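Vusanness: a word list of computer repair talk

Hi! I'm Azucena Xolalpa, and Vusanness is my little glossary of the words people use when they fix desktop computers. It started as notes for my own translation work (I do manuals, English to Spanish) and then it got away from me a bit. Version 2 went up on May 3, 2018.

What you get

One text file, terms.txt, with 200 entries. Each line has the term, a plain meaning, a sample sentence and a tag for where I heard it. Tabs between the fields, UTF-8, no header row. I did try a header row in version 1 and it broke Eftychia's scripts, so it's gone.

Of the 200 entries, 169 are nouns. People who fix things love nouns! The verbs are more fun, though — "reseat" alone took me a whole evening, and I'm still not happy with it.
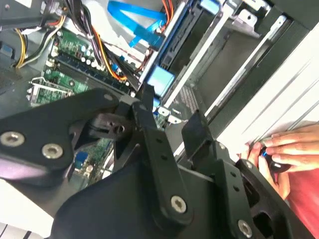
Inside an open desktop case. See "bay", "cage" and "tower" in the list.

Where the words come from

Mostly from old paper manuals, plus two long chats with Eftychia Ververidis, who ran the bench at a shop called Erkik for years and has strong feelings about the word "motherboard" (she says "main board", and so do 70 of my sample sentences, sorry). The rest came from the Dumitrescu mailing list, with permission from the people who wrote the posts.

I left out brand names and anything that only shows up once.

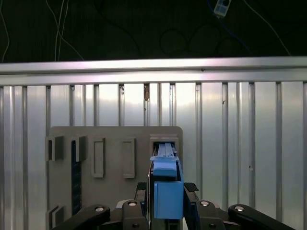 Light blue part in a slot on a gray board. See "slot", and compare "socket".

Slot and socket gave me the most trouble. Half my sources swap them freely, and I've kept both uses with a note. If you're training a spell checker or a term finder, you'll probably want to merge them. The tag for that is MIX, and it's on 86 lines. 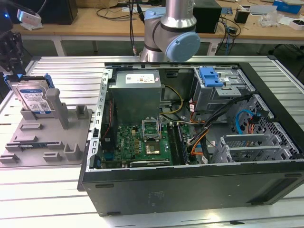

Spelling is American all the way through, even where the source had "colour" or "grey". I changed those by hand and may have missed a few in the sample sentences. Hyphens are a mess too. "Power supply" is two words everywhere, but "plug in" and "plug-in" both appear, and I haven't picked a side.

Known problems

- "Header" has three meanings and I only cover two.
- The tag OLD means "sounds old to me", so take it lightly.
- A few meanings lean on other entries, and "riser" sends you to "card", which sends you right back. I'll fix that in July.

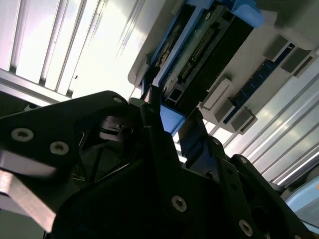

Using it

Do what you like with the list, just keep my name in the file. It loads fine in Puserance if you set the separator to tab first (the default is comma, and you'll get one giant column). Corrections are very welcome, and please send the line number with them!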